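Do I need to crush plastic bottles before they go in the recycling, and do the caps stay on?
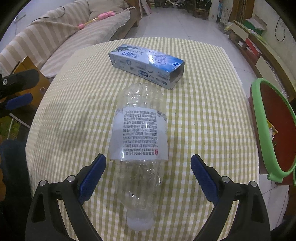 We moved to Pundton in October and the leaflet that came with the bin only says "rinse and empty". At our old place in Leckie we were told to take the caps off and leave bottles whole. We get through a lot of water bottles at the moment (the kitchen tap is waiting on a new pipe) and the box is full well before collection, which is every 2 weeks. Squashing them would help but I don't want the whole lot left behind on the kerb. Does it matter which way you squash them? And what about the labels?

Posted by irkholm_lane

tidybins
Yes squash them, caps on. Labels don't matter.

Marrowfat
It depends on who sorts it, so check the council page for your own postcode. In general, though:

Empty it, give it a quick rinse if it held anything other than water, press the air out and screw the cap back on. Loose caps are small enough to drop through the sorting screens, and then they go out with the rubbish. With the cap on, the bottle also stays squashed.

As for which way, some sorting lines separate flat things from round ones, so a bottle stamped completely flat can end up in with the paper. I squeeze mine in the middle and leave it at that. Don't fold them up or pack them inside each other.

Leave paper and plastic labels on. They come off when the plastic is washed and shredded. The exception is a full plastic sleeve covering the whole bottle, which some councils ask you to tear off.

If the box is still overflowing, ask for a second one. Ours was free and took about 30 days to arrive.

Storker
We used to be told caps off here too, and it changed a few years back. I think the old advice was because a sealed bottle could burst in the baler. I still take mine off out of habit and they have never refused the box.

Also, if it's only until the pipe is done, get a big refillable container with a tap on it. Far less to put out.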